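Cuaderno del taller, Atgate. Mayo, entrada de la tarde

Empiezo por lo que nos ha quitado el día entero, que es la parada del brazo izquierdo, y dejo para el final lo de la calibración, que puede esperar. Quien abra esto mañana sin haber estado hoy que lea al menos hasta la parte de la muñeca antes de encender nada, por favor.

La tarea era la de siempre en el dormitorio: recoger desperdicios de la moqueta y meterlos en la bolsa negra, el brazo derecho coge y el izquierdo se encarga de la bolsa. Veníamos de una semana muy buena, la verdad, y yo había llegado contento y con ganas de probar el agarre nuevo que nos mandaron de Lorkville. Arrancamos a las 10:15 con la versión de control de Mahawong, sin tocar parámetros, y las primeras repeticiones salieron tan finas que hasta me fui a por un café (error mío, ya lo sé, uno no se va cuando la cosa empieza a ir bien).
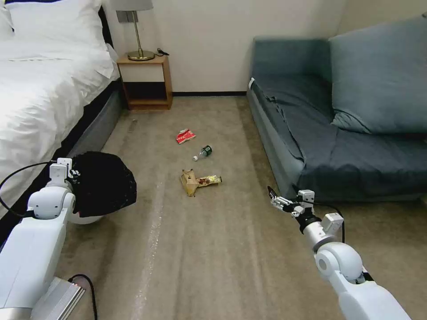 El fallo lo dio el izquierdo en la repetición 42. La pinza perdió la consigna de apertura durante un instante, soltó la bolsa y volvió a cerrar en vacío, y el supervisor no se enteró de nada. Eso es lo que me preocupa. Que se suelte una bolsa es una tontería, se recoge y ya está; que el sistema siga convencido de que la tiene agarrada ya no me hace tanta gracia. El estado interno decía «bolsa sujeta» y con ese dato el brazo derecho continuó su secuencia tan tranquilo, a la velocidad normal, con una persona a punto de entrar en la habitación para recolocar las cosas. Menos mal que le di a la seta a tiempo. No hubo contacto ni susto mayor, pero lo apunto como incidente de seguridad y no como avería, y así va a constar en el parte que mandamos a Grukanholm.

En el registro aparece el código 941, que según nuestra tabla es «posición de dedos incoherente con corriente de motor». Lo curioso es que está clasificado como aviso y no como parada. Alguien lo bajó de categoría en invierno porque saltaba con los objetos blandos y nos tenía a todos desesperados; me temo que pude ser yo mismo, hay un comentario en la configuración que suena mucho a mi manera de escribir. En fin. Con envoltorios y papel arrugado la corriente baja muchísimo y el aviso salta aunque el agarre sea bueno, así que nos acostumbramos a no mirarlo, y ahí estaba la trampa esperando.

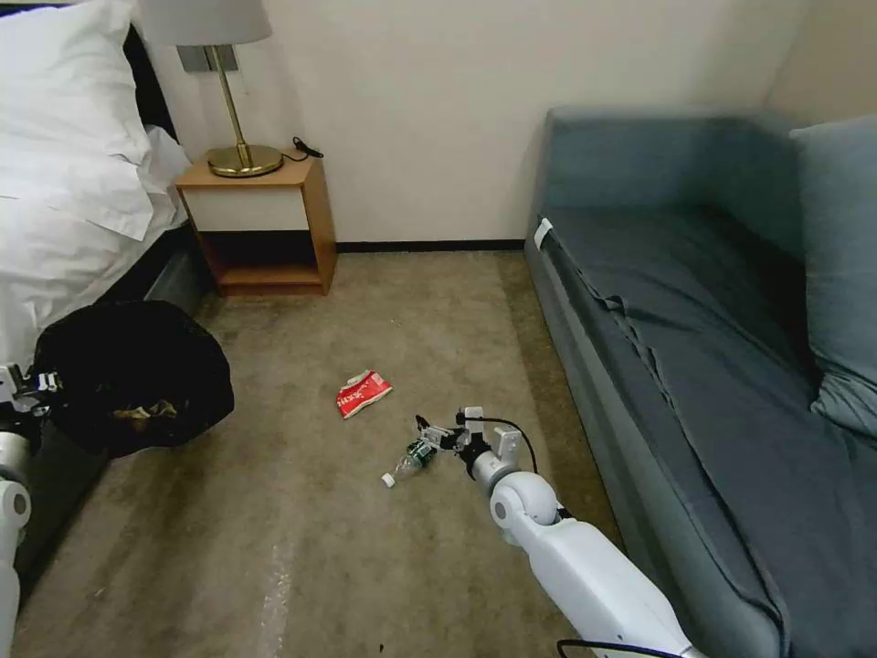 Después de comer nos pusimos con el cableado. Mi primera sospecha era el sensor de los dedos, que ya nos dio guerra hace tiempo, pero lo cambiamos por el de repuesto y el 941 volvió a salir igual. Luego probamos a mover la muñeca izquierda a mano, despacito, con los motores sin potencia y la electrónica encendida, y entonces sí: al pasar de 70 grados de giro la lectura se cae a cero y vuelve enseguida. El conector de la muñeca tiene holgura. Se nota con el dedo si uno sabe dónde apretar, hace un clic muy pequeño. Supongo que el cable tira de él cuando el brazo se estira hacia la cama para dar sitio al otro, aunque eso todavía no lo he comprobado con calma y no quiero darlo por hecho.

Apaño provisional: conector limpio, asentado y sujeto con brida, y un poco más de cable libre en la curva. He vuelto a poner el 941 como parada para el brazo izquierdo. En el derecho lo he dejado como aviso — de lo contrario no acabamos una sola repetición con los envoltorios —, pero con la velocidad limitada mientras esté activo. Además, el supervisor ya no da la bolsa por sujeta solo con el último comando enviado, ahora pide la posición medida. Es un cambio de nada, y me da un poco de vergüenza que no estuviera así desde el principio.

Con esto hicimos una tanda corta para separar los dos problemas: la bolsa abierta en el suelo, el izquierdo sin sujetar nada y el derecho trabajando solo.

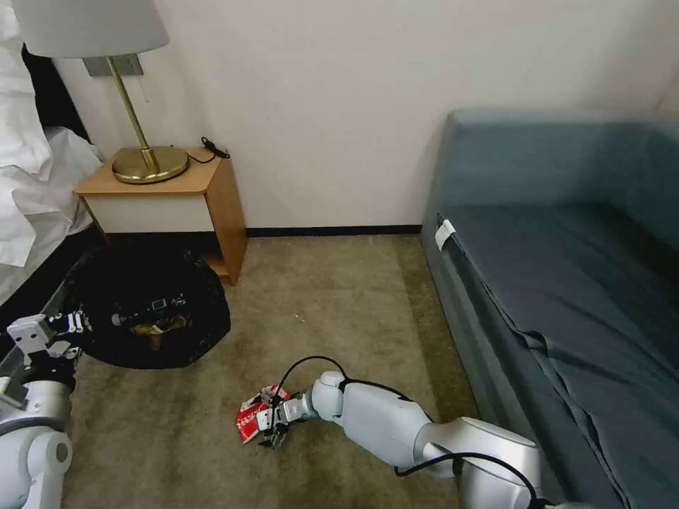
Pinza derecha cerrada sobre el envoltorio rojo y blanco; la izquierda, vacía junto a la bolsa.

Cuatro repeticiones de esas, sin un solo aviso en el izquierdo, lo cual tampoco demuestra gran cosa porque apenas gira la muñeca en esa postura. Hay que repetirlo sujetando la bolsa y forzando el giro, y eso ya no lo quise hacer hoy, con todo el mundo cansado y yo el primero.

Pendiente para mañana:

Pedir a Lorkville el conector con pestaña de bloqueo, dos unidades, que luego siempre falta uno.

Mirar la muñeca derecha. Es el mismo montaje y lleva las mismas horas.

Nadie entra en la habitación con los brazos habilitados, aunque la pantalla diga que están en espera. Seta pulsada y luego se entra. Ya era la norma, pero nos habíamos relajado y me incluyo.

Revisar qué otros códigos bajamos a aviso en invierno. He visto al menos uno más, el de temperatura del codo, y no recuerdo el motivo.

La calibración de la cámara al final no la he tocado. Los brazos quedan sin potencia y la seta pulsada.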